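Rullside Plate Library Opens in March
By Finn Hinrichs
14 shares | 3 comments

Planning a block party, a wedding or just a very big birthday? Rullside is getting its own plate library, and it's a wonderful idea! Starting in March, you can borrow real dishes from the old Teuber storefront, up to 60 at a time, and bring them back within two days. The collection already holds almost 3500 pieces, with plenty of cheerful color, lime green included.

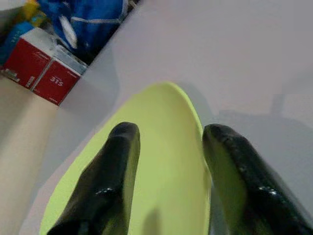
Dezső Fodor wrote in to ask whether bowls would be lent out too, adding that chili on a flat plate is a mess. They will! Bowls go out in stacks of 20, and serving platters can be reserved ahead.

Borrowing is free for Rullside residents. Doors open at 9 a.m., and the sign-up sheet is by the front window.

Contact the newsroom | Back to top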